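Chapter 6
Comparing Grippers Without Fooling Yourself

By the end of this chapter you should be able to set up a fair trial between two grippers, decide what counts as a success before you see any results, and read a vendor's data sheet with your eyebrows at the proper height.

Every gripper ever sold works perfectly on the bench of the people who sold it. The part is clean, it sits in the right place, and the arm comes straight down on it like an elevator. Then the gripper ships to you, and you ask it to take a bottle out of a box.

Muireann Mulligan and Hicham El Sherbiny ran into this when they compared two grippers for a packing cell at Skulmont. The Jokby was a two-finger linkage design with flat pads. The Ekeck was a suction cup on a spring. Each got 100 picks from an open table, and each did so well that the meeting to choose between them lasted until lunch and settled nothing. They moved the parts into a box and ran the test again in simulation, 3000 picks per gripper. The meeting after that was much shorter.

What changed was the walls. A finger gripper needs room for its fingers as well as for the part, and it needs that room on both sides. A part lying against a wall offers one good side and one very bad one. The suction cup has its own troubles – curved surfaces, mostly – but it takes up less floor.

Before you run a single pick, look at the view from the wrist camera and ask where each finger would have to go. In a box with two bottles in it, the answers can be quite different for each one.

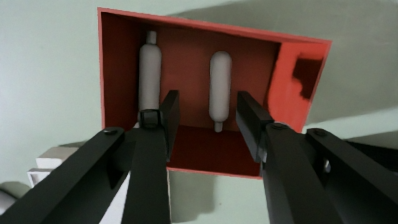
6.1 What Counts as a Pick?

Suppose the gripper lifts the bottle, carries it halfway, and drops it. The mechanical team will call this a successful grasp. The people waiting for the bottle will call it something else. Write your definition down before the trial starts, and have both groups sign it.

For the exercises in this chapter we use the Issahaku rule: the part must leave the box, stay in the grip for the whole move, and arrive in the pose you asked for. A pick that does two of these scores zero. Partial credit is for homework.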